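4. お手入れと保管

ブロトロー(Brotlow)パドルブラシを長くお使いいただくためのお手入れ方法です。 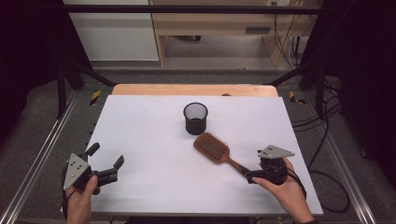 お手入れの目安は、毎日お使いの場合で、抜け毛の取り除きが週に2回、水を使った洗浄が月に1回です。整髪料をよくお使いになる方は、洗浄を月に2回に増やしてください。

用意するもの
・付属のクリーナー(櫛形)
・中性洗剤またはシャンプー
・洗面器
・綿棒または毛先のやわらかい歯ブラシ
・乾いたタオル 2枚

4-1 抜け毛とほこりを取り除く
1. ブラシ面を上に向け、柄をしっかり持ちます。
2. クリーナーの先をピンの間に差し込み、柄に近い側から先端へ向かって動かします。
3. 浮いてきた毛を指でつまみ、ゆっくり引き上げます。
4. 根元に残ったほこりは、綿棒で軽くなでて取ります。

注意:毛がピンに巻きついて取れないときは、無理に引っ張らないでください。はさみで毛を2、3か所切ってから取り除きます。刃先がクッション面に触れると、穴があくことがあります。

4-2 洗浄する
必ず4-1の作業を済ませてから行ってください。
1. 洗面器に40℃以下のぬるま湯を深さ2cmほど入れ、洗剤を1、2滴加えて混ぜます。
2. ブラシ面を下に向け、ピンの部分だけを湯につけて、小刻みに10回ほど振ります。
3. 汚れが残っている場合は、歯ブラシでピンの根元をやさしくこすります。
4. 湯を取り替え、泡が出なくなるまで同じ要領ですすぎます。
5. ブラシ面を下に向けたまま軽く振り、水気を切ります。

注意:本体をまるごと水に沈めないでください。クッションの空気穴から水が入ると、内部に残ってカビやにおいの原因になります。つけ置き洗い、食器洗い機の使用もお避けください。

メモ:空気穴に水が入ってしまったときは、穴を下に向けてクッションを指で数回押し、水を出してください。

4-3 乾かす
1. タオルで柄と背面の水分をふき取ります。
2. 乾いたタオルの上に、ブラシ面を下にして置きます。
3. 風通しのよい日陰で一晩乾かします。

夜の9時ごろに洗えば、たいてい翌朝には使えます。梅雨の時期や2月の寒い日は乾きにくいため、丸一日みてください。

警告:ドライヤーの温風、暖房器具、直射日光で乾かさないでください。木部の割れや反り、クッションのはがれにつながります。60℃を超える場所(夏の車内など)に置くこともお避けください。

4-4 木部のお手入れ
表面がかさついてきたら、無色の木工用オイルを布に少量とり、木目に沿って薄くのばします。10分おいてから、別の布でからぶきしてください。ピンとクッションにはつけないでください。つやの出方には個体差があります。目立たないところで試してからお使いください。

4-5 保管
・浴室など湿気のこもる場所には置かないでください。
・ブラシ面に重いものをのせないでください。ピンが曲がったまま戻らなくなることがあります。
・旅行の際は、別売の布袋(品番 1259)に入れてお持ち運びください。

4-6 困ったときは
ピンの先の玉が取れた:頭皮を傷つけるおそれがあります。ご使用を中止し、交換をご検討ください。
クッションがへこんだまま戻らない:室温で数時間置いてください。翌日も戻らない場合は販売店へご連絡ください。
静電気が気になる:髪を少し湿らせるか、ヘアオイルをなじませてからお使いください。
柄がぐらつく:接着剤などで補修せず、そのまま修理窓口へお送りください。

交換部品と修理
クリーナー(品番 1613)は単品でもお求めいただけます。クッションの交換は、ツァーリッツ(Zalitz)修理窓口で承ります。お預かりから返送まで、60日近くかかる場合があります。お送りいただく前に、抜け毛を取り除き、よく乾かしてください。箱には、お名前、ご連絡先、不具合の内容を書いた紙を同封してください。

宛名:ツァーリッツ修理窓口 ブリッタ・シュミーダー(Britta Schmieder)
受付:月曜日を除く午前10時から午後4時まで

廃棄については58ページをご覧ください。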